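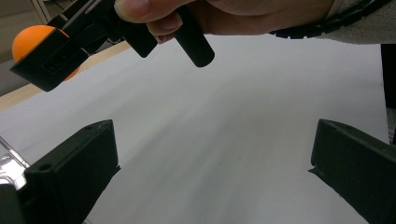
Seltlow Shared Workshop > Robotics Bench Group > Build threads

Hand-held grippers: handing a ball from one to the other

govindasamy_r
Second hand-held gripper is together. Same black plastic parts as the first one, printed at 15 percent infill. I've been practicing on orange balls over a sheet of white paper on the bench. One person holds the ball in gripper A, the other comes in underneath with gripper B wide open, and we try to pass it across.

It drops more than I'd like. Clamping is fine. The trouble is the release. The jaw faces are flat, so when A starts to open, the ball rolls toward the tip before B has closed on it. Has anyone tried a curved insert?

ireo_bench
I made curved inserts in June. They help with balls and make everything else worse. A flat box or a marker only touches at two edges and pivots. If balls are all you care about, go ahead.

I'd try a thin rubber sheet on the flat faces first. Bike inner tube works. Clean the talc off or the tape won't hold.

Sioned Bowen
Is the paper taped down? I did the same exercise on a loose sheet and it slid every time the lower gripper touched it.

govindasamy_r
Not taped. I'll do that. I put it down so the ball shows up well when I watch the recordings back. The wood grain was making it harder to see the jaw edges.

kettle88
I don't agree with ireo. Rubber gives you grip, and too much grip is the problem on release. With inner tube on mine the ball stuck to one finger and came away sideways. Shallow V groove, 2 mm deep, smooth plastic. Boxes still sit fine on the flats either side of the groove.

ireo_bench
Sideways sounds like your fingers aren't closing evenly. Check the linkage before blaming the rubber. Mine had one pivot screw tighter than the other and did the same thing.

kettle88
Linkage was checked. It closes even.

Sioned Bowen
You could both be right, different rubber. Govindasamy, what are you using for the trigger spring? If it snaps open then no jaw surface is going to save you.

govindasamy_r
Whatever was in the drawer at Stistatby when I was over there. It is pretty stiff. I can feel it kick when I let go.

Sioned Bowen
Swap that first. A softer spring costs next to nothing and you don't have to reprint anything.

tomasz_lathe
Also watch your cable. If it hangs off the forearm it pulls on the wrist when you reach across. I clip mine at the elbow with some slack.

govindasamy_r
OK. Softer spring, tape the paper, then kettle's groove on one pair of fingers and inner tube on the other. I want 500 passes on each before I decide. If anyone is in after 6 pm and can hold the second gripper, let me know.

kettle88
I can do an hour. Bring the smooth fingers too so there's something to compare with.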